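Petdale site, equipment planning meeting, December
Minutes

1. Matters arising
Minutes of the previous meeting were accepted without changes. The Custa cell budget line remains open. Two quotes were received, from Protstead and Pennington.

2. Second folding cell
The proposal is to buy one more two-arm cell of the current layout: enclosed table, two arms on front-mounted base plates, basket at the back right corner. Quoted lead time is 16 weeks. Spare gripper fingers are priced separately. 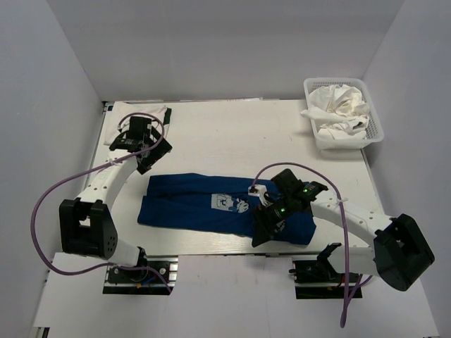 Pennington asked whether the spares should be ordered before the cell, as a worn finger stops work on the existing table and the lead time on parts is not in the quote. Agreed to request a parts lead time from both suppliers.

3. Cable and spares budget
The spares line stands at 86 units against a request for 203. The difference is mostly cable sets and fasteners. Protstead offers a cable set cut to standard length. The existing purple cables loop wide of the left arm, where zip ties hold the cable to the white links, and high above the right arm, where the cable hangs down past the base plate. The meeting asked for a price on guided routing as an option on the new cell. Request reduced to 70 percent of the original pending that price.

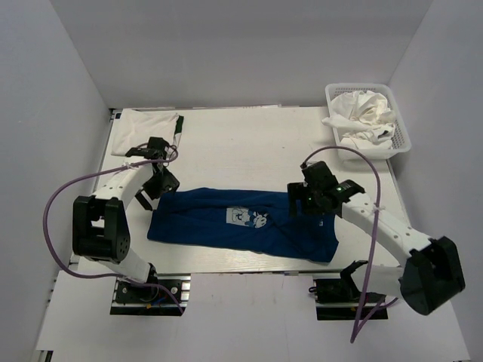 Floor space for the second cell was reviewed next. The footprint must include clearance at the front, where power and data are brought in. On the present layout the right arm's black joint overhangs the front of the platform, so clearance is to be measured from the joint and not from the table edge. Drawing to be revised before the order is placed.

4. Actions
Parts lead time: both suppliers.
Routing option price: Protstead.
Revised floor drawing: before next meeting.

Meeting closed at 3:40 p.m.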